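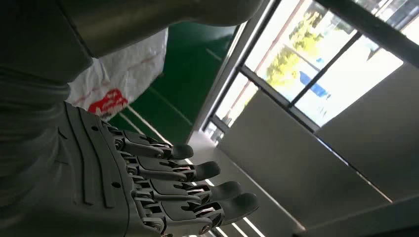
Search entries

September, parcel cell, afternoon session

Reran the bag sequence with the new policy from Valquíria: bag off the belt, onto the scale, wait for the reading to settle, then into the green crate. Trained on 300 teleop episodes, 18 of them new ones from Gilmar, where he regrasps a bag that has folded under itself.

Main change is the settle check. The old version let go of the bag and moved on after a fixed wait, so we logged weights that were still drifting. Now the policy gets a crop of the scale display from the head camera and holds until two reads match.

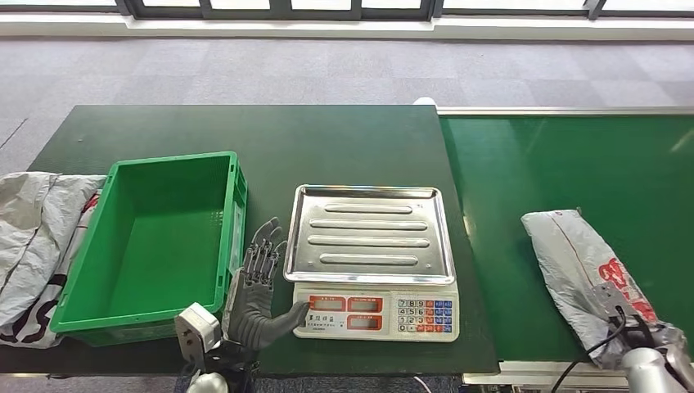
Belt side is still the weak point. Soft bags need a grasp near one end, and if the pinch lands on the middle the bag sags and drags over the tray rail. Wrist view helps with this more than I expected. With it masked out, the grasps drifted toward the middle again.

Glare off the tray got worse after lunch. Lucimara wants to try fixed exposure on the head camera before we touch anything in the model - agreed.

Checkpoint 2625 is the one to keep. Copied to the Frei share.

To do:
- label the dropped bags separately from the missed ones
- ask Inese for the Zulbridge weight log format
- repeat with blinds down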